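**Cedholm Housing Association opens applications for kitchen replacement program**

PLISLEY, November – Cedholm Housing Association will begin taking applications this month for a program that replaces worn-out kitchens in its older rental apartments. The program covers buildings put up before the association adopted its current kitchen standard, and it will run in four stages until all of the eligible apartments have been offered the work.

Tenants in the Yuen Street and Tasier Court buildings will be invited first. Both properties still have most of their original cabinets, and repair requests from the two addresses have made up a large share of the association's maintenance calls. Hinges, drawer runners and leaking sink traps are the most common complaints.

"We have been fixing the same cabinets over and over," said Kwan-ho Kuo, director of property services at Cedholm. "At some point the money is better spent on a new kitchen. Tenants have told us that for a long time, and the repair records say the same thing."

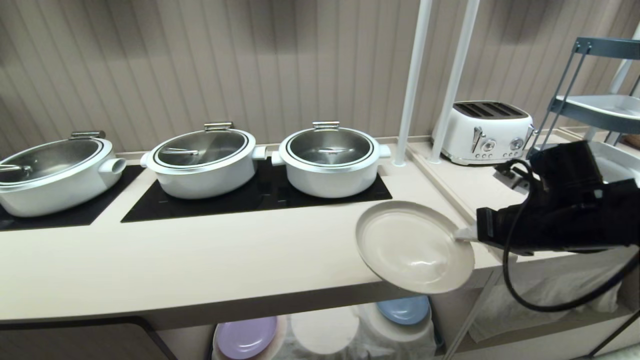 Cedholm manages 2,147 apartments in Plisley and the surrounding area. The board approved funding for the program at its last meeting, with money drawn from the long-term maintenance reserve. No rent increase is tied to the work. Tenants who choose to have a kitchen replaced will pay the same rent afterward as they did before, apart from any annual adjustment that applies to all apartments.

Each replacement includes base and wall cabinets, a countertop, a sink and faucet, new electrical outlets where the current ones do not meet code, and fresh paint on the kitchen walls. Flooring will be replaced if it is damaged or if the new cabinets do not cover the same area as the old ones. Stoves and refrigerators supplied by the association will be checked and changed if they are near the end of their service life. Appliances that tenants bought themselves will be disconnected, moved and put back.

Work in a single apartment is expected to take nine working days. Water to the kitchen will be off for part of that time, but bathrooms will stay in service throughout. Crews will work between 8 a.m. and 4:30 p.m. and will cover floors and doorways before starting. A shared kitchen will be open on the ground floor of each building while work is going on there, with a sink, a microwave and a table.

Tenants will be asked to empty their cabinets and clear their counters the evening before the crew arrives. Boxes are available from the property office at no charge. Anyone who needs help packing because of age, illness or disability should say so on the application form, and staff will arrange it.

Tenants may choose between two cabinet heights and several finishes. Lower counters and pull-out shelves can be fitted for people who use a wheelchair or have trouble bending, and these do not cost extra. Requests of this kind should be made on the application so that the parts can be ordered in time.

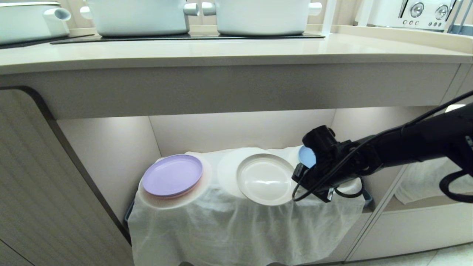 Taking part is voluntary. Tenants who prefer to keep their current kitchen can decline and apply again at a later stage. When an apartment becomes vacant, the kitchen will be replaced before the next tenant moves in.

Every household that takes part will receive a one-time credit of $500 against rent to make up for meals and inconvenience during the work. The credit will appear on the statement for the month after the job is signed off.

"Nine days without a kitchen is a real disruption, especially for families with small children," Kuo said. "We can't make the work invisible – but we can give people dates they can plan around and keep to them."

Old cabinets in usable condition will be offered to tenants for storage rooms and workshops before the rest are sent for recycling.

Application forms are being delivered to mailboxes at Yuen Street and Tasier Court and can also be picked up at the property office in Plisley. Completed forms may be handed in at the office or given to building staff. Tenants in other buildings will be notified by letter when their stage opens and do not need to do anything now.

**About Cedholm Housing Association**

Cedholm Housing Association is a nonprofit landlord that owns and manages rental apartments in Plisley and nearby communities. Its board includes members elected by tenants.

**Media contact**

Kwan-ho Kuo, Director of Property Services
Cedholm Housing Association, Plisley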